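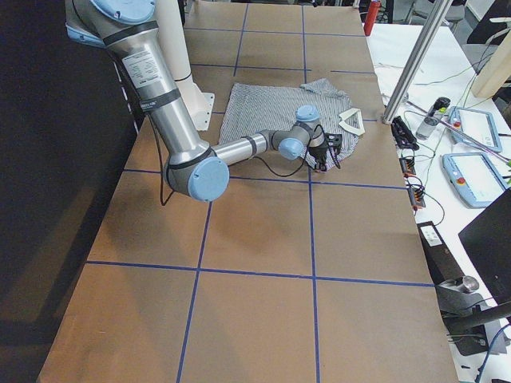 Fórum > Manipulação > Recolha de dados
Tópico: demos de dobrar camisa, quantas e como??

rui_do_torno
26 ago 2018
malta, preciso de opiniões rápidas que amanhã recomeço. Estamos a gravar demonstrações para a tarefa da camisa (projeto Pap, quem lê isto há tempo sabe do que falo). Camisa às risquinhas em cima do papel kraft, linhas de fita azul na mesa, garra a vir de cima e pegar no canto de baixo. Já tenho 700 episódios gravados e a política continua a pegar no sítio errado quando a camisa começa muito amarrotada. Se começa mais ou menos esticada, vai bem.

Dúvida: gravo mais do mesmo ou mudo o ponto de partida? E as fitas azuis, deixo?

calhau27
muda o ponto de partida, ja. 700 com a camisa sempre quase lisa é o mesmo episódio 700 vezes. Aqui atiramos a peça para cima da mesa e grava-se como cair. Feio mas funciona

mesa_quatro
Discordo um bocado do calhau. Se atiras ao calhas, metade dos episódios são o operador a tentar desenrolar a manga e a rede aprende hesitação. Eu fazia por níveis: lisa, um canto dobrado, manga por baixo, bola. E anotava o nível no nome do ficheiro.

rui_do_torno
anotar o nível não fiz. burrice. Dá para recuperar pelo primeiro frame mas são horas

calhau27
hesitação é informação. o robô também vai hesitar

mesa_quatro
Não é a mesma coisa. Operador parado a pensar com a garra a um dedo do tecido = ação zero durante segundos. Treinas com isso e o braço fica ali parado para sempre. Já me aconteceu, perdi maio inteiro à procura de um bug que não existia.

fio_terra
+1 mesa_quatro. Cortem as pausas antes de treinar. Temos um script que deita fora tudo o que tem velocidade quase nula -- menos quando a garra está a fechar, senao perdes a pega. Essa parte demorou a descobrir.

rui_do_torno
fio_terra partilhas o script?

fio_terra
posso, tem caminhos da Narberg lá dentro, limpo e ponho logo à noite

ana_log
E as fitas? ninguém respondeu. Eu tirava. No nosso caso a rede agarrou-se às marcas da mesa, mudámos a mesa de sítio e caiu tudo.

calhau27
deixava. dá jeito para o operador repor a camisa

ana_log
Pois, e é esse o problema, repõe sempre no mesmo retângulo. Olha a foto do rui, a camisa está na metade de lá da mesa e a parte de cá é papel vazio. Aposto que está assim na maior parte dos episódios.

rui_do_torno
...está. O braço chega bem aí e deixei-me ir. Na metade de cá tenho pouquíssimos

ana_log
então antes de mexer em mais nada: posições. Faz uma lista, sorteia a zona e o ângulo antes de cada episódio, não confies na mão

mesa_quatro
Isto sim. Sorteio por zona E nível de amarrotado. As fitas podem ficar se servirem de grelha para o sorteio, depois tapas com papel novo numa parte dos episódios para a rede ver as duas coisas.

ana_log
aceito essa

toupeira_pt
chego agora. uma coisa diferente: aquela peça branca triangular de plástico ao lado da camisa faz parte da tarefa? Se nuns episódios está e noutros não, ou se anda a passear pela mesa, a rede vê isso. Ou entra sempre ou sai sempre

calhau27
ou varia de propósito. objeto extra = robustez

toupeira_pt
de propósito sim. por esquecimento não

rui_do_torno
não está controlada, vou ver episódio a episódio. obrigado, nem tinha pensado

fio_terra
Quantas câmaras?

rui_do_torno
uma fixa para este lote. quero juntar uma no pulso

fio_terra
Junta já. De longe, com tecido às riscas finas, as dobras mal se veem, e com a resolução reduzida as riscas fazem moiré. E arranja mais camisas, lisas também. Com uma só ele aprende aquela camisa.

mesa_quatro
Quantas camisas é que é outra discussão. Com 3 diferentes já notámos ganho, com mais melhorou pouco. O lote grande da Brullero tinha 3,553 episódios e mesmo assim falhava em tecido escuro.

calhau27
o da Brullero era mal anotado, não conta. metade dos falhanços marcados como sucesso

mesa_quatro
Metade é exagero. Mas havia, sim.

rui_do_torno
já agora, falhanços: guardam ou apagam?

fio_terra
guardar, pasta à parte. Para clonagem simples não entram. Mais tarde servem para treinar o classificador de sucesso.

calhau27
eu meto os que têm recuperação. falhou a pega, tentou outra vez, conseguiu -- isso vale ouro

mesa_quatro
Nisto concordo com o calhau, anotem a data

rui_do_torno
ok plano: sorteio de zona + nivel, câmara no pulso, duas camisas novas, pausas cortadas, peça branca fora. Por hora consigo cerca de 27 episódios se não parar, com as reposições sorteadas deve baixar

ana_log
baixa. mas não deites fora os 700, treina com tudo e compara com só os novos. E separa já umas posições para teste que nunca gravas

toupeira_pt
o pessoal da Paltmont fazia turnos curtos por operador, a partir de certa altura as demos ficam todas tortas. Troca de mãos se puderes

rui_do_torno
sou só eu lol. faço intervalos. Volto com números quando tiver o primeiro treino

fio_terra
script já está nos anexos do meu perfil, lê o comentário do topo antes de correr que ele reescreve os ficheiros por cima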